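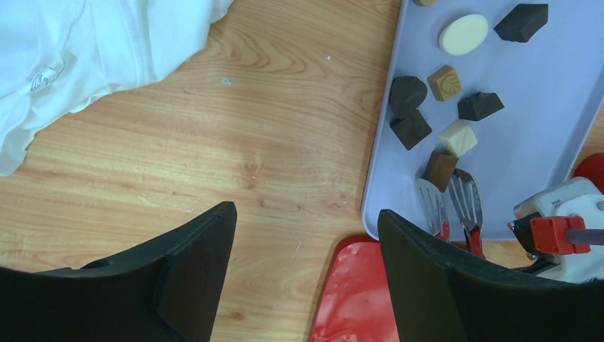
Chocolate Table, Trelavside House

This page records the chocolate table set out at Trelavside House as part of the winter programme. The house offers a chocolate table to visitors twice a year, in September and again before the Christmas closure, and the winter table is the larger of the 2. It is laid in the small dining room on the ground floor, which may be reached from the main entrance without steps. Visitors are received in groups of up to 12 and are asked to remain with their group until the host has closed the session.

The chocolates are supplied by Rutalent, whose kitchen at Karkthorpe has provided for the house for several seasons. They are delivered boxed on the morning of the session and are kept in the pantry until the host calls for them. Arrangements for the table are in the hands of Eoin Corrigan, to whom all enquiries about catering should be addressed.

Page last revised 8/12/24.

## The pale tray

The assortment is mixed in both colour and shape, with white and tan pieces among it. A flat oval in white chocolate lies near the upper end of the tray.

The tray itself is rectangular, with a raised rim and rounded corners, in a very pale lavender-white. White cloth has been placed on the wood to the other side.

Visitors frequently ask whether the pieces are arranged in a set order. They are not. The host puts them out by hand and leaves space between them where the tray allows, and the arrangement differs from one session to the next. A printed card listing the fillings and the allergens is available from the host on request – it is not left on the table, where it is easily mislaid.

## The tabletop

The table is of light, honey-coloured wood with a strong curving grain in orange and tan, and a darker oval knot shows clearly in the surface. It is used without a tablecloth for the chocolate sessions. The house has always preferred to let the wood be seen, and visitors' comments have supported this.

The same table serves for the spring seed exchange and for the paper-folding afternoons. It is wiped down at the close of every session and oiled once a year. Hot dishes and candles are not permitted on it at any time.

## Serving tongs and red tray

Polished steel tongs, with long narrow arms that draw together in a V. The wavy grain of the tabletop runs behind them, with a few faint scratches in the wood.

The bright red tray is of plastic and has a raised rim. Guests are asked to use the tongs provided for all chocolates and to return them to the host between servings. Visitors who find tongs difficult to manage may ask the host to serve them.

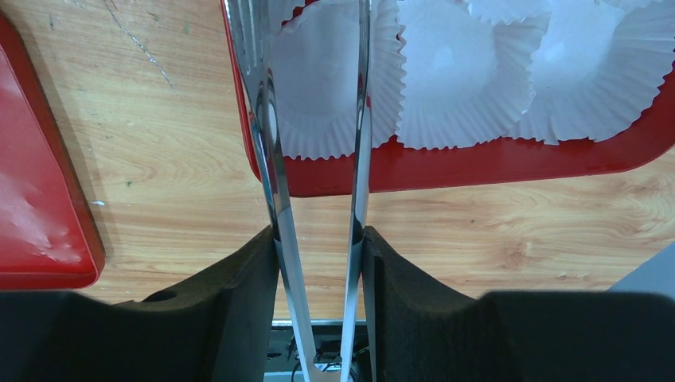
## Visiting the table

Sessions last one hour and are included in the price of admission to the house. Places must be reserved in advance, as the dining room is small and late additions cannot be accommodated. The winter table was fully reserved this year, with 106 visitors received across the sessions and a further 27 names placed on the waiting list. Those on the waiting list will be offered places at the next table before general booking opens.

Children are welcome when accompanied by an adult. Coats and large bags should be left on the pegs in the passage. Chocolates are to be eaten in the room and may not be taken away, although boxed selections from the same kitchen are sold at the entrance desk while stocks last.

## Use of these pictures

The pictures on this page may be reproduced in parish newsletters and local listings, provided that Trelavside House is named beside them. Requests for any other use should be made in writing to Eoin Corrigan at the house office – replies are normally sent within a fortnight, except during the closure.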